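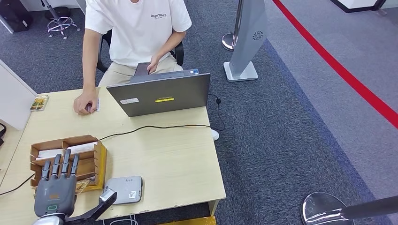
4. Setting up your controls and your first save

Right, you've installed Ollow and got as far as the title screen. Before you dive into the first cavern, give me five minutes for the settings. I skipped all this on my first go and spent an evening falling into lava with a jump button I couldn't reach.

4.1 Pick your controls

1. From the title screen, open Options, then Controls.
2. Choose Keyboard, Pad or Mixed. Mixed lets you steer with a pad and throw ropes with the mouse — it sounds daft, but I play that way now and wouldn't go back.
3. Select Jump and press the button you want. Do the same for Grab, Rope and Lantern.
4. Press Test. Your little miner drops into a practice room where nothing can hurt you.
5. Happy? Press Keep. If you back out without pressing Keep, the old layout comes back.

Note: Grab and Rope can share a button, but then a short tap grabs and a long press throws. I'd leave them apart until you've reached the Dirkden level, where you'll be doing both in a hurry.

4.2 Sort out the screen

1. Go to Options, then Display.
2. Set Lantern Glow with the slider. The game starts you on 107, and the slider goes up to 256. I like 153 for playing in the evening with the curtains shut.
3. Turn Screen Shake off if it bothers you. It makes no difference to your score.
4. If the picture stutters, set Water to Simple. The underground lakes won't look as lovely (and they are lovely!), but everything runs a lot more smoothly.

Caution: the Kamolrat level has fast flashing lights in its second half. Switch on Soft Flashes before you start it if flashing lights affect you. You can't change this setting once you're inside the level.

4.3 Make your first save

1. Choose New Climb and pick one of the empty slots.
2. Type a name for your miner. You can't change it later, so maybe don't do what I did and call yours Bumface.
3. Play until you reach the first campfire, then hold Grab beside it until the flames turn blue.
4. Wait for the bell. Your climb is saved once it rings.

Caution: don't close the game while the flames are changing colour. You'll lose everything since the last campfire, coins included.

Note: if error 409 pops up, the same slot is open on another machine. Close the game there, go back to the title screen and load the slot again.

4.4 Bringing over an old save

Saves from Lomuvano, the first game, do work here, but only your hats and your best times come across. Choose Import on the slot screen, point it at the old save folder and press Fetch. The hats turn up in the chest at the second campfire.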